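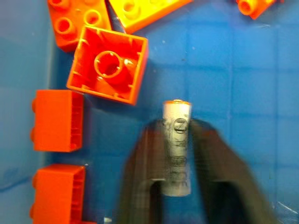
*3 min read · last edited December 11, 2021*

Right, quick one. This is how we set up and run a mixed-bin picking task at Firkside — bricks plus a couple of batteries, one tray, gripper sorts them. Batteries are the bit people get wrong so most of this is about batteries. Read it once before you book the cell.

## Before you start

- Empty tray. Wipe it. Grit in the grid lines shows up as false edges.
- Batteries: AA only. No swollen ones, no dents, no torn wrapper. Torn wrapper = straight in the recycling tub, not "one more go".
- Test voltage and write it on the sheet. Anything that reads odd, leave it out.
- No loose metal in the tray. Screws, paper clips, coins, none of it.
- Find the stop button. Put your hand on it. Now you know where it is.

## Set the grip force

Two profiles in Killo, `brick` and `cell`. Bricks can take a fair squeeze. Batteries can't, or shouldn't have to.

1. Load `cell` first, even if the run starts with bricks.
2. Force limit 12 N. Don't raise it because of slips. Slips are a pad problem nine times in ten — clean the pads.
3. Speed cap 200 mm/s with a battery in the jaws, 400 mm/s otherwise.
4. Save, reload, check the numbers stuck. Version before August used to drop the force limit on reload and say nothing about it.

## Fill the tray

Tip the bricks in, don't arrange them. You want them on their sides, upside down, leaning on each other, whatever. A neat tray gives you a lovely score that means nothing.

Batteries go in last, by hand, laid flat. Keep the two apart. Not end to end, and not dropped in from a height.

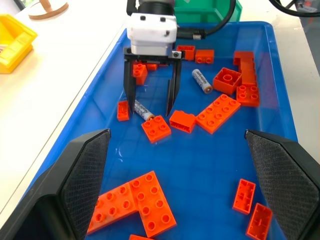
Then log the layout before anything moves. One overhead still, saved in the run folder with the run number. If you nudge something afterwards, take it again. Theano Antoniadis checks these and she will send it back.

## Running it

- First three picks at half speed, somebody watching. Proper watching, not on thier phone.
- Grip batteries on the body, never across the two ends.
- Dropped battery: stop, take it out, look at it, new one in. Don't let the arm try again on its own.
- Dropped brick: carry on, tick the box.
- Hands stay out of the tray unless the arm's in hold. Hold, not paused — paused will still finish its move.
- Two failed picks on the same item and you skip it. Three and it starts shoving things into the wall.

## Where things go after

Bricks back in the brick bin. Batteries in the Pladska case, one per slot, never loose in a drawer. Tape the ends on anything you've retired.

Pads off, wipe, look for shiny patches. If the surface has gone smooth change both, even if only one looks bad. Spares are in the Fabbri box on the shelf. Limit's 630 cycles a pair, which is a house rule and there's a tally on the lid. Please actaully use it.

## Sign-off sheet

Copy this in to the run notes:

```
Run no:
Operator:
Profile loaded:
Force limit checked after reload: y/n
Battery condition before:
Battery condition after:
Drops (brick / battery):
Pads changed: y/n
```

Blank lines count as a no. If "battery condition after" is anything but fine, tell Tuva Sandberg the same day and keep the battery to one side in the case, labelled. She'll want the pick log as well so don't clear the buffer.

Still to add: the wording for mixed sizes, AA with AAA. Not allowed until that's in.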